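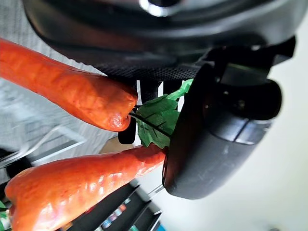
Johanna Strebel asked why the play market needed more carrots at all, given that the ones in use are orange, are shaped like carrots, and have drawn no complaints from any child she has met. She asked that the question be put in the minutes before the reading of the last ones.

Tramasach Children's Center
Play Market Working Meeting, February 2026
3 min read

We use cookies to improve your visit. Accept / Manage preferences

1. Previous minutes
Approved with one correction. The September minutes said the new vegetable bins had been "well received." Nobody present could say by whom. The phrase is struck.

2. The produce stall
The stall has a budget of $4000 for the year, which covers the food pieces, the bins, the scale, and repairs to the awning. The proposal on the table is to spend $1656 of it on a full set of vegetables from Lekeo. The Lekeo sheet says the set "builds lifelong healthy habits." It does not say how this was measured, or how long a life was followed. The chair said that kind of sentence appears on every sheet and should be read past. Johanna Strebel said she would rather it were read, and then priced accordingly.

The rival quote, from Tulisari, is lower but leaves out shipping and does not list the leafy greens. Without those the two can't be compared. It was agreed to ask Tulisari for a complete price in writing before anyone says the word "cheaper" again.

3. Carrots
The stall needs 34 carrots if both baskets are to look full during the Saturday-style market game, according to the proposal. Several people doubted this. The younger group tends to carry everything to the pretend soup pot in the first few minutes, and both baskets would be bare however many went in. A smaller order was suggested — half, to begin with — and the rest only if the bins keep running out.

On looks, opinion was split. One view was that a shiny carrot with speckles and faint ridges is more use for sorting and naming than a plain orange cone. The other view was that three-year-olds will call either one a carrot. The meeting was asked whether there was any evidence for the first view from our own rooms. There was not.

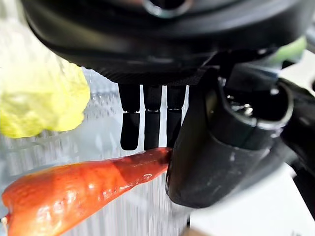 Item 3: carrot, orange with fine speckles.

The leafy tops took up more time than they deserved. They are what small hands go for first, and they are also where crumbs collect. The Lekeo sheet calls its tops "easy-clean." It was agreed to wash one several times and look at it before believing that.

Decision: no carrot order this month. One trial piece to be requested from each supplier.

4. Names for the stalls
Sisay was put forward as a name for the whole market corner. Supporters liked the sound. It was pointed out that the children already call it "the store," and that a painted sign would not change this. Left open. No money to be spent on lettering in the meantime.

5. Scale
Still reads heavy. The suggestion that this "adds challenge" was not taken up. To be adjusted or taken off the counter.

6. Actions
— Full price from Tulisari, with shipping and greens: chair.
— Trial carrots from both suppliers: Johanna Strebel.
— Wash test on leafy tops, results brought to the table: Johanna Strebel.
— Tally of which bins run out first, kept over two weeks: room leads.

Next meeting to be set once the prices are in.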